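Feltora Cell: Bimanual Tabletop Sorting
README and data card

Wirnano Robotics Facility
Last revised August 5, 2022

Summary

The Feltora cell is a fixed workstation with two robot arms mounted at a shared table. It is used to record demonstrations of everyday sorting tasks, in which fruit is moved between a small number of household containers. This document accompanies the Arine release of recordings from the cell. It sets out how the cell is arranged, how it is checked before a session, how it is maintained, and which of its known faults affect the data.

Users who only wish to load the recordings may go directly to File layout. Anyone who intends to operate the cell, or to build a second one to match, should read the whole document.

The release contains 3,000 episodes. Each episode covers one instruction, such as moving a yellow fruit into the light blue basket, and is stored with its camera streams, arm states and gripper commands. Episodes in which the operator stopped early are kept in a separate folder and are not part of the main count. 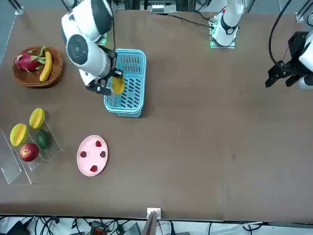 Cristóbal Orellana

Physical arrangement

The two white arms stand on flat mounting plates at the table. Each carries a black gripper with matching fingers. The plates are bolted to the frame under the table and the covering sits over the tabletop around them, so the covering can be changed without disturbing the arms. Any work that requires a base to be unbolted counts as a rebuild, and the full calibration procedure applies afterwards.

The covering is plain brown. It was chosen after trials with a white surface, on which the edges of clear containers could not be separated from the background in the overhead view. Brown is better for this purpose, although it shows scuffs and pale specks readily. These marks are present throughout the release and have not been retouched. A new covering should be cut from the same roll. The facility holds a spare length in the cell cabinet.

Arms are named left and right from the point of view of the head camera. The fixed cameras look at the table from other positions, and an arm that is called "right" in the data may appear on the left of a fixed view. This naming is used in every file. Please do not rename the channels to suit a particular camera.

Standard containers and objects

The sorting set consists of a light blue plastic basket, a woven wicker basket, a pink plate and a clear acrylic stand. The fruit is drawn from a shared box and changes between task groups. Object names in the annotation files were entered by hand by the operator on the day. Spelling was checked at release, but different operators may have used different names for the same item, particularly for the dark green and yellow pieces. The facility recommends grouping object names before using them as labels.

The blue basket has openings along its sides, and a finger that enters one of them at an angle can drag the basket across the table. Operators are trained to lower the gripper over the rim and to release above the base. Where a basket moved by more than its own wall thickness during an episode, the flag container_shift is set in the metadata.

The acrylic stand is difficult for depth estimation. Reflections along its edges produce false returns in some lighting. No correction has been applied.

Start-up checks

The following checks are carried out in order by the operator who opens the cell. A completed sheet is filed before the first recording.

1. Confirm that the emergency stop is released and that no one is within reach of either arm.
2. Power the bases and wait for the green indicator on each mounting.
3. Move each arm to its rest pose at reduced speed. Listen for rubbing at the shoulder joint.
4. Open and close each gripper fully 6 times. The reported opening on the last cycle must match the first within the tolerance printed on the sheet.
5. Inspect the cable along each arm through its full range. It should neither pull tight when the arm is extended nor hang into the fingers when it is folded.
6. Press down the covering and look for folds. A fold between the mounts is acceptable. A fold under a container is not.
7. Capture one still from every camera and compare it with the reference still in the session folder.

If step 4 fails, the gripper is to be re-zeroed once. If it fails again, the arm is taken out of service and the fault is logged. Re-zeroing repeatedly until the figure falls inside tolerance hides a loose finger screw, and an early block of recordings had to be withdrawn for this reason.

Calibration

Camera-to-table calibration is repeated at the start of each task group and after any contact with a camera bracket. The board is placed at marked positions on the covering and the routine in tools/calibrate is run for each camera in turn. Calibration files carry the session identifier and must not be copied from one session to another, even when nothing seems to have moved.

Arm calibration is less frequent. Both arms are driven to a set of reference poses and a pointer held in the gripper is brought to pins in a steel plate. The plate is heavy, and should be lifted onto the table by two people with the arms powered down.

The fixed cameras are attached to brackets on the frame. Over long sessions the frame transmits small vibrations from the arms, and a bracket that has not been tightened will sag slowly. The change is too small to notice in a single still but is clear when the first and last episodes of a day are compared. The check is automated in tools/drift – its output should be read by a person before the session is closed.

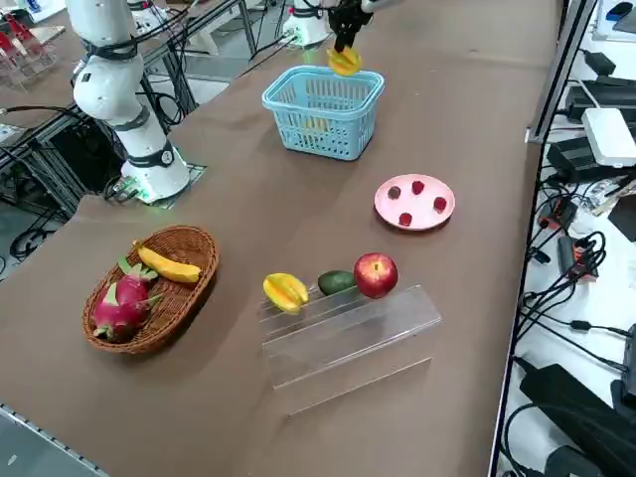 Miyazaki wrote to ask whether the drift check could be run between episodes instead of at the end of the day, given that a sagging bracket found in the evening may spoil everything recorded since lunch. The suggestion has been adopted in part. The check now runs after every 100 episodes, and the operator is prompted to stop if the result is outside limits. Running it more often was found to slow the recording queue.

The same correspondence raised the question of whether calibration should be repeated when the room lighting changes. Present practice is that it should not, provided that the reference stills can still be matched. The lighting state is recorded in the session file so that users may filter on it.

Routine care

Gripper fingers are wiped with a damp cloth at the end of each session and left open overnight. Solvents are not to be used, as they harden the finger pads. Pads are replaced after 90 hours of gripping time or at the first visible split, whichever comes sooner. Left and right pads are changed together so that both arms grip with the same friction. The date of each change is recorded in maintenance.csv.

Joint covers and bands are wiped dry. Cables are inspected from the gripper back to the base, and from the base down to the floor. The run below the table is the part most often neglected. It is also where a connector is most easily kicked, and a half-seated connector there shows up in the data as short gaps in the arm state stream. Before any arm fault is reported to the supplier, each connector in the lower run should be unplugged, looked at and seated again with the power off.

Power supplies must not be covered. Spare tools, tape and clipboards are to be returned to the cabinet and not rested on the electronics shelf beside the table.

Repairs affecting this release

Right arm, gripper cable. The cable was replaced in October of the previous year after intermittent loss of the opening signal. Recordings made in the week before the replacement have interpolated gripper values, marked gripper_interp in the metadata.

Left arm, base connector. The connector was found to be loose and was fitted with a retaining clip. Affected episodes were recorded again and the originals removed.

Head camera. The mount was shimmed to correct a slight tilt. Both the earlier and the later calibration are supplied, and the loader selects between them by session.

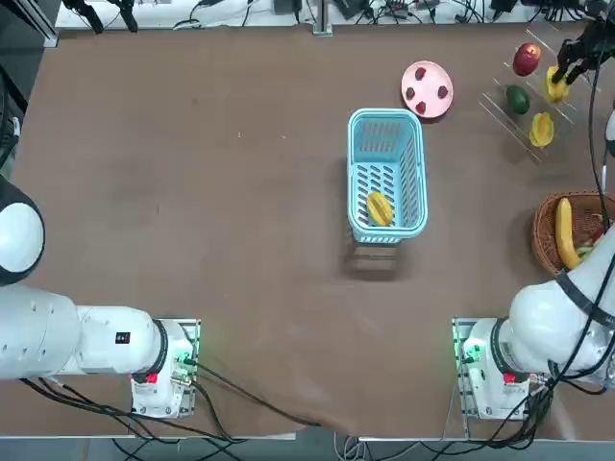

Category: File layout

Each session has its own folder. Inside it are the session file, the calibration files, the start-up sheet as a scan, and one subfolder for each episode. Episode subfolders contain a video file for each camera, a table of arm states and commands on a common clock, and a short metadata file holding the instruction and any flags.

Time stamps are taken from the recording computer. Video and arm streams are aligned on load, and the offset that was applied is returned with the data so that it can be checked. Users who read the files without the supplied loader must perform this alignment themselves.

Fault logs are included in full, with operator initials removed. They are uneven in quality. Earlier entries often give only the name of the joint and the word "noise", and the facility has not tried to reconstruct what was meant.

Limits on use

The recordings show one table, one pair of arms and a narrow set of containers. They are suited to the study of short pick-and-place tasks and to work on fault detection in a cell of this type. They do not establish safe operating limits for other equipment, and the maintenance intervals given above apply only to the Feltora cell as it is currently built.

Reports of errors should name the session and episode and should quote the flag values, if any are set. Corrections are issued as patches to the metadata. Video files are left unchanged once a release has been made.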